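About Sturkham Musical Theater Lab

Category: Who We Are

Sturkham Musical Theater Lab develops new musicals by writers at the start of their careers. We read scripts, pair composers with lyricists and book writers, run workshops, and present staged readings in front of a paying audience. We do not produce full runs. When a show leaves us it goes on to a theater that can build it a set and keep it open, and our work on it is done.
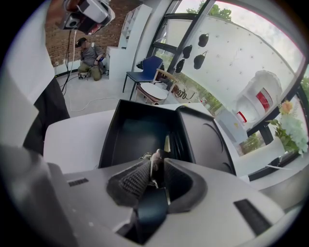 The Lab was started by Emerson Conceição, a rehearsal pianist, and Soon-im Ryu, a stage manager. They met on a touring production and spent a lot of bus rides talking about the same problem. Both had worked on new shows that reached a first preview with songs in the wrong order, a second act that ran long, and no time left to fix either. They wanted a place where a show could be heard early, by people with no money in it, while the writers could still change anything they liked.

The first reading took place in the back room of a piano store. It was a four-person musical called The Masance Ferry, and most of the audience were friends of the cast. The writers cut two songs that night and a third the next morning. The piano store let us come back, and we stayed there for three seasons before moving to our present home on the second floor of the Rampersad Building.

Our space

We have one large studio, two smaller rooms with upright pianos, and a kitchen that doubles as the copy room. The large studio seats 40 for a reading with the cast at music stands, or fewer if the director wants some movement. Windows run along one side, so daytime rehearsals are bright and evening readings need the curtains drawn. There is an elevator. The street door is locked after 6 p.m. and anyone arriving later should use the buzzer marked Lab.

The small rooms are open to current and past writers when they are not booked for rehearsal. Pianos are tuned in August and again after the winter, when the heat has been on for a few months.

How a season works

We take scripts once a year. Each submission needs a full draft of the book, at least six songs in demo form, and a one-page synopsis. Home recordings are fine. A voice and a piano or guitar on a phone is enough for us to hear what the song is doing, and we have turned down plenty of shows with expensive demos.

Every script gets two readers who work separately and write up their notes before they talk to each other. If they disagree, Soon-im reads it as well. From that pool we choose six shows. We do not look for a theme across the season, and we have had years with three comedies and years with none. Adaptations are welcome if the rights are already cleared in writing.

Each chosen show gets a table read first, with no audience. After that the writers have several weeks to rewrite with a music director and a dramaturg. The show then comes back for 15 hours of rehearsal spread over one week, followed by two public readings with a day off between them. The day off is there for rewriting, and casts are told at the first rehearsal to expect new pages. One show changed its narrator from the grandmother to the youngest son between the first reading and the second. The actors learned it over breakfast.

We hold a short discussion after the first reading only. Writers decide ahead of time which questions they want to ask the audience, and the moderator sticks to those. Audience members sometimes want to suggest plot changes, and we ask them to put those on the cards at the door.

Since the piano store days we have read 1,215 scripts. Some of the shows we worked on have gone on to regional theaters and colleges, and one, The Lamplighter's Daughters, played a full summer at the Dovham Playhouse. Others are still in drawers. Writers keep all rights to their work, and we take no share of future income. We ask for one line of credit in the program if a show is later produced.

Pay

Writers are not charged to submit. Actors, music directors and dramaturgs are paid for rehearsals and readings, and each writing team receives $600 toward travel and copying. We know that does not go far for a team coming from another state, and we keep a list of local people with spare rooms who are happy to put up a composer for a week.

Classes

Emerson teaches a songwriting class for the stage in the fall and spring. It covers where a song belongs in a scene, how to write for a voice other than your own, and how to prepare a piano part that someone else can sight-read. Students bring in a song every other week and hear it sung by someone they have not coached. No music degree is needed, but you should be able to write down a melody or work with someone who can.

Soon-im runs a weekend course on stage managing a new work. Much of it is about paper - tracking script versions, getting cuts to the orchestra, and making sure that everyone in the room is on the same page 47. It fills early. People who have stage managed at least one show of any size get first call on places.

Who works here

The Lab has a small year-round staff. Emerson is artistic director and plays for many of the table reads. Soon-im is managing director and handles scheduling, contracts and the season calendar. Music directors, dramaturgs and actors are hired show by show, and over 40 of them have been back for a second season or more.

Actors who would like to be considered for readings can drop off a headshot and resume at the studio or leave them at the desk after any performance. We hold general auditions before each season and ask for two contrasting songs, at least one of them from a musical written in your own lifetime. An accompanist is provided. Please bring sheet music in the right key, as we can't ask the accompanist to transpose on the spot.

Coming to a reading

Readings start at 7:30 p.m. and tickets are sold at the door and by phone. Seats are not numbered. Scripts and songs are works in progress, so please do not record them. Coffee is available in the kitchen at intermission, if the show still has one by then.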